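Lunch club news, Mar 20, 2025

Quick one this month, sorry. The Sundbridge kitchen is open again after the January pipe mess. New sink, new drain, same old stove. Bill came to 2,670, of which Keane covered 400. Thank you!!
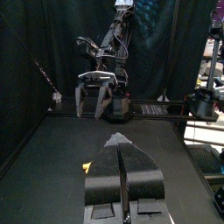 Sign-up sheets by the door. Please print, half of last months names were unreadable. Soup stays on the menu, chili too. Rolls from Patby untill they raise the price again. 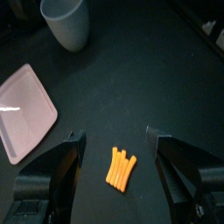
Kids eat free, same as before. Need 2 more drivers for the Rekden run, mornings only, gas paid. Bring back the big pots if you have them. Lids too.
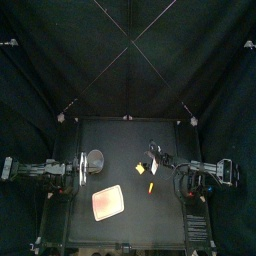 Dark table, curtains on both sides and behind.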